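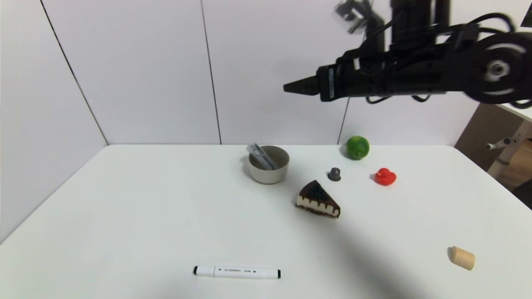
Jun 23, 2026

Equipment planning, second pass. Ubaldo and I went through the whole list this morning and I came away really pleased with it, because for once the thing we want most is also the thing we can afford!

Where the money stands: 309 left in the small parts line after the May order. The big line (arms, mounts, anything with a serial number) is separate and Yen-ting signs that one.

Small parts first. I want a proper object set for the table. What we've got now is whatever came to hand: a lime, a bowl, a red duck, a slice of toy cake, a marker. I'm fond of the mix and I want to keep the spirit of it, round things next to flat things next to awkward things. But if Renda is to run the same tests as us, both benches need the same objects, so everything gets bought in pairs from now on. The Choi box is 88 for a pair of sets and has plenty of odd shapes in it. Ordering it. That leaves 221.

Fruit stays off the list, we can buy that at the shop. Someone please write down the size of whatever lime you use.

Gripper fingers. The narrow pointed ones are lovely for getting in between things and I don't want to lose them. I'd like a wider pair as well, for the bowl and for anything on its side that wants to roll (pens, pegs). Kesis quoted 179 for a set of 4 with the screws included. That takes us down to 42, tight but fine. Ubaldo thinks we could print our own, and he may be right, but I'd love to have one bought set to compare against. He has agreed to draw up a printed version anyway, so we get both.

Cables. Clips, sleeving and a bag of decent ties out of the 42. I want the loops held closer to the arm before we add anything else to it. Measure first, with the arm at full stretch, then order. Last time I guessed and we had a drawer of sleeving too thin for anything.

Big line, for Yen-ting Tseng to look at:
- second arm, same model as this one, so spares are shared
- lamp for the left side, the arm throws a wide shadow over the right half of the table and I'd like to try evening it out
- Mokside table mount, only if the second arm goes ahead

No prices on those yet. Mokside want a drawing with the hole spacing before they'll quote, so that's my job for this afternoon.

Still open: do we want a matt mat for the table or leave it white? I like it white. Ubaldo wants to try grey. Offcut from the store room first, no spending on that one.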